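**Cahier d'atelier – avril, 14 h passées**

Reprise des essais de garance sur coton. Je note tout de suite, avant d'oublier, parce que cette fois on tient quelque chose de vraiment beau !

Bain n° 18, recette Ternine modifiée : décreusage long, engallage, puis alun en deux passages au lieu d'un seul. Osvaldo insistait depuis l'hiver pour qu'on sépare les deux mordançages par un vrai repos, tissu bien à plat, sans essorage violent. Il avait raison. L'orange monte franc, sans ce fond brique qui nous embêtait sur toute la série précédente, et l'envers est presque aussi nourri que l'endroit.

Conditions :

- coton Callico, toile serrée, lavé deux fois
- garance en poudre à 30 % du poids de fibre
- une pincée de craie dans le bain (notre eau est trop douce)
- montée lente, jamais au-dessus de 65 °C, on coupe dès que ça frémit sur les bords
- refroidissement dans le bain, toute la nuit

Le point délicat reste la montée. Avec la grande cuve, l'inertie est énorme, et si on attend d'avoir la bonne température au thermomètre pour baisser, on a déjà perdu l'orange et on part vers le brun. Je baisse maintenant bien avant, dès 55, et je laisse filer. À refaire avec la sonde au milieu du bain et pas contre la paroi, je me méfie des écarts.

Essai parallèle sur la toile Kevon (celle du fond de l'armoire, poids sec 1445 g pour le coupon entier) : beaucoup moins convaincant. Ça prend par plaques, surtout le long du pli. Je soupçonne un apprêt que le décreusage n'a pas enlevé. Test de la goutte d'eau : elle reste en perle plusieurs secondes, donc oui, apprêt. Il faudra refaire bouillir avec les cristaux de soude avant de juger la toile, ce serait dommage de la condamner pour ça.

Ruaridh est passé regarder les échantillons à la fenêtre. Il préfère le n° 16, plus rosé, je reste sur le 18. On a fini par les poser côte à côte sur un drap blanc et là, franchement, le 18 chante ! Lui pense que le rosé tiendra mieux à la lumière. C'est possible. On lance donc les deux en exposition, moitié cachée sous carton, sur le rebord sud, et on laisse jusqu'à 2 mois sans y toucher (SANS Y TOUCHER, je m'adresse surtout à moi).

Question des verts pour accompagner : gaude surteinte à l'indigo, toujours. Le bain Lie donne un vert feuille très frais à la première immersion, mais il verdit bizarrement ensuite, un peu bouteille. Une seule trempe courte, donc, et on rince aussitôt. J'aimerais arriver à un petit vert et un orange qui vivent ensemble sur fond blanc sans que l'un mange l'autre.

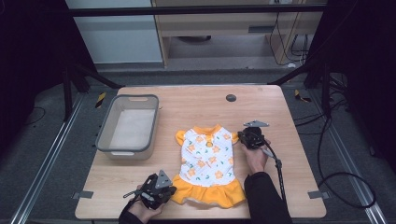
Pour l'impression, il faudra épaissir le mordant à la gomme et réserver proprement le blanc, parce que la garance salit tout ce qu'elle approche. Osvaldo propose un passage au son après teinture pour nettoyer les fonds. Jamais essayé à cette échelle, mais les vieux manuels en parlent tous et j'ai très envie de voir !

À faire :

- redécreuser la Kevon, nouveau test de la goutte
- préparer un demi-litre de mordant épaissi, deux concentrations
- acheter du son (vrac, pas le paquet hors de prix)
- étiqueter les échantillons au fil, le feutre est encore parti au lavage

Si le son marche, je relance un 18 bis dans la foulée, même toile, même cuve, en changeant seulement le temps de repos entre les deux aluns.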